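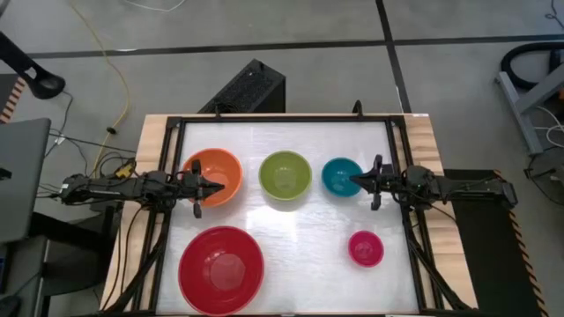
3.2 Vormachen per Fernsteuerung

Kategorie: Robotik / Lernen aus Demonstrationen

Abb. 3: Arbeitsplatz mit zwei Armen und fünf Schalen, linker Greifer über der orangen, rechter über dem Rand der blaugrünen Schale.

Ich gebe zu, ich hatte mir das Vormachen leichter vorgestellt. Man sitzt an zwei Führungsarmen, bewegt die Hände, und die Arme am Tisch machen alles nach — klingt nach Feierabendspaß, oder? Für die Aufgabe »Listeline« (Schalen der Größe nach ineinander stapeln, die große rote zuunterst) haben Paraschiva Buzatu und ich zusammen 109 Demonstrationen aufgenommen, und bei den ersten habe ich ständig am Rand vorbeigegriffen! 51 davon stammen von mir, der Rest von ihr, und ihre sind deutlich ruhiger.

Schwierig ist vor allem die Tiefe. Von der festen Kamera aus (vgl. Abb. 3) sieht man ganz gut, wie ein Finger zur Schale steht, vom Bediensitz aus muss man das eher fühlen lernen. Wir haben deshalb vereinbart, über jeder Schale kurz anzuhalten und erst dann abzusenken. Die Pausen schneiden wir später nicht heraus, ein Versuch ohne sie lief im Training schlechter. Jede Aufnahme endet spätestens nach 800 Zeitschritten, und wer bis dahin nicht fertig gestapelt hat, fängt eben von vorn an (ich weiß, wovon ich rede).

2 Kommentare · 51-mal geteilt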